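Setting Up and Looking After the Two-Arm Handover Cell

Applies to: Nellanton bench cell, both arms, wrist cameras fitted
Maintained by: Simone Barbosa

Contents
Before you start
Check the mounting plates and rail
Wrist camera check
Cable slack
Handover alignment
Monthly care
Common faults

Before you start

You need a set of metric hex keys, a lint-free cloth, a roll of low-tack tape, a soft pencil and the cell laptop with the Custus control software on it. Allow two hours if the arms have been off the rail, less if you are only checking alignment.

Turn off motor power at the supply before you put your hands between the arms. The arms have no brakes on the shoulder joints and will drop when power goes. Support each one at the upper link and lower it to the table. Don't lower an arm by the gripper or by the camera bracket.

Wipe the tabletop with a damp cloth and let it dry. The top is glossy enough that grease from your hands shows up in the wrist cameras as a bright smear.

Check the mounting plates and rail

Both arms sit on the front rail, one black plate each. Work from left to right so you don't skip a side.

1. Try each plate screw with the hex key. It should not move under light pressure. If one does, back all of them off a half turn and retighten in a diagonal order.
2. Push each base sideways with your palm. If the plate creeps along the rail, the nuts in the groove have loosened and the plate has to come off.
3. Mark the plate edges on the rail with the pencil before you loosen anything. It takes a minute and saves you the full calibration later.
4. Look over the small boards and the wiring at the front, below the rail. Reseat any plug that is not fully home.

If a plate has been off, run the full calibration in Custus even if the pencil marks line up. A very small rotation at the plate turns into a visible error at the fingertips.

Wrist camera check

Do this one arm at a time, with the other parked. Lay a small printed carton flat on the table and bring the gripper over it with the fingers open. We use a pencil box. Anything with strong color and some small lettering will do, so long as it is the same item every time.

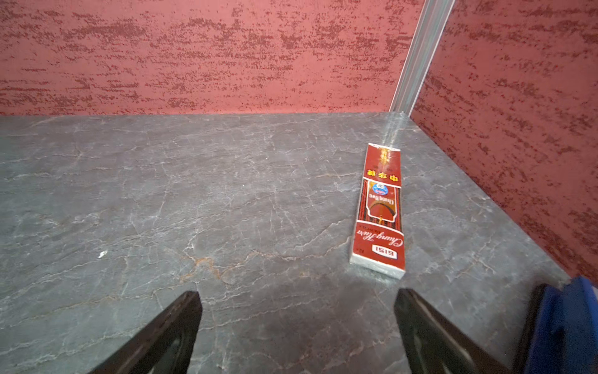 Open the live view and compare it with the reference you saved at the last good calibration. Both fingertips should come up into the view from the bottom edge. If one finger shows a lot more than the other, the camera bracket has turned on its mount. Loosen the bracket screws, square it by eye, retighten and look again.

Then check focus on the small lettering, not the large. If it is soft, clean the lens with the dry cloth before you touch the focus ring. In my experience the ring is rarely the problem. Once it is set, put a dot of paint across the ring and the body so you can tell if it has moved.

Last, set exposure by hand. Auto exposure hunts badly against red walls. We run at 2000 microseconds with the ceiling lights on.

Cable slack

Each wrist cable needs enough slack for a full wrist turn in both directions, and no more. Too short and it tugs the connector out of the camera. Too long and it gets into the other arm during a handover.

With motor power still off, turn the wrist by hand to one end of its travel and back to the other. The loop should open and close without going tight. Clip the cable to the upper link at every clip point. If you are replacing one, cut nothing until you have the new cable beside the old one – the Ban cables we buy come in one length, 430 mm, and the extra goes along the link, not at the wrist. 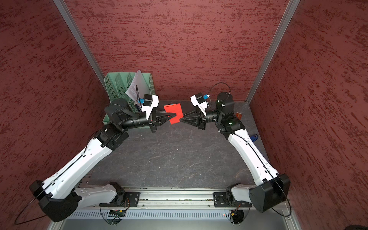 The base cables are a separate matter. They hang down at the outer sides and need to clear the floor of the stand. Leave them in a wide curve. A tight bend close to the shoulder joint will break the conductors inside the jacket, and you will lose the arm on and off for weeks before you find it.

Handover alignment

Now power up and home both arms. Keep clear of the table until both report ready in Custus.

1. Load the slow handover program. Speed should be 11 percent or lower for the first run.
2. Put a small red test sheet in the left gripper, long side up and down, and close the fingers on its left edge.
3. Step the right arm in until its fingers are on either side of the right edge. Stop there.
4. Check that the fingertips are at the same height on both sides. Correct the right arm only. If you correct both you will chase the error back and forth.
5. Close the right gripper and watch the sheet. A twist as the fingers close means the two grippers are not square to each other. A sideways pull means the right arm is coming in too far or stopping short.

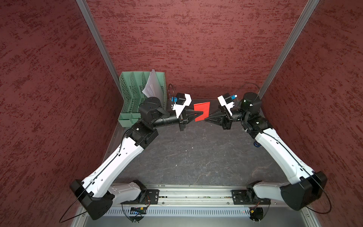

Page last changed: January, by S. Barbosa

Offsets go in the Prondach file for the cell, one line per arm. Write the old values in the log before you overwrite them. Steps smaller than 2 mm are fine to enter directly. For anything larger, go back and check the plates, as something has shifted.

Repeat steps 2 to 5 until the sheet stays flat through three closings in a row. Then bring the speed up in stages.

Leave the green file organizer in the back left corner while you do this. The collision model has it there, and the left elbow passes close to it. If it has to be moved for cleaning, put it back against the corner before you power up.

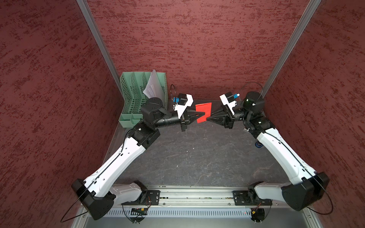 Both grippers closed on the test sheet, with the organizer in its back corner.

Monthly care

Wipe the fingers with isopropyl alcohol and let them dry.
Brush dust out of the vent slots below the rail.
Check the corner posts for loose brackets. A rattling wall panel is usually this.
Work every connector at the wrist gently by hand. Replace any that feels loose.
Save a fresh reference view from each wrist camera.

Common faults

Camera view drops out when the wrist turns: cable too short at the loop, or a worn connector. Swap the cable first.

One arm does not home: check its plug at the front board, then the base cable. Cycle motor power once. If it still won't home, leave it off and write it up.

Sheet slips from the left gripper: clean the fingers before raising the grip force. High force bends thin sheets and throws off the next alignment.

Handover good at low speed, bad at full speed: go back to the plates.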